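Hashini Bhuiyan
May
7 shares – 0 comments

Demonstrations for the sorting policy were recorded by teleoperation on the two-arm table at the Wiltavham lab. The target set in the proposal was 4000 episodes; 1504 were kept after review.
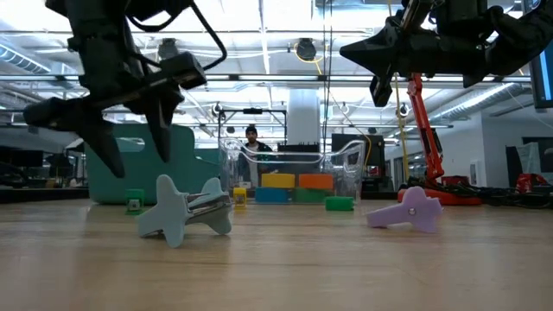

An episode was dropped if the operator paused for long or if either arm faulted. Start positions were changed by hand between episodes – early batches with fixed positions gave a policy that ignored the cameras.
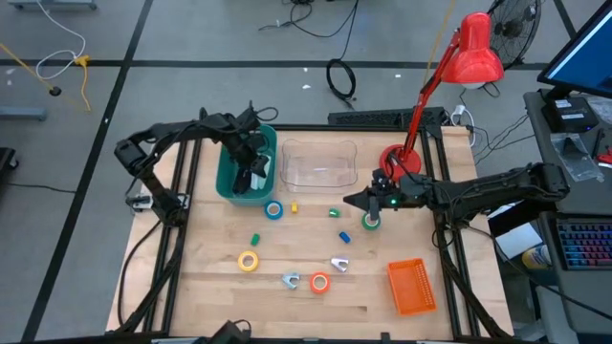 Training used the Grivitz baseline with default settings. On held-out layouts it placed 70 percent of items in the correct container. Most failures were missed grasps on small parts.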